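Folding stack sync, 2 March 2025
Present: Cristian Chambi (planning), Yeison Henao (control)

**1. Perception**
- Cloth mask from Monti holds on the white tabletop. Crease detection stays off by default.

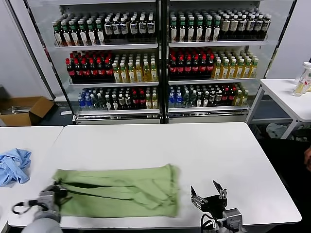
- Mask update reduced to 90 ms. Henao wants it logged per arm.

**2. Grasp planning**
- Chambi merged the two-arm edge grasp. Corner candidates are capped at 6 per garment.
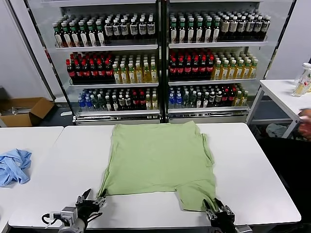

*Green T-shirt, right gripper on the near flap.*

- Open: the planner still ranks sleeve points above hem points.

**3. Control**
- Wrist velocity limit moves to the Pluline config file. Replan timeout set to 4 s.
- Corner pinch uses the same force profile on both sides.

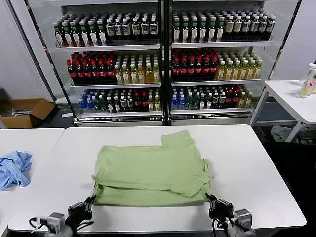
**4. Actions**
- Chambi: fix hem ranking, rerun the 14 regression logs.
- Henao: per-arm latency logging.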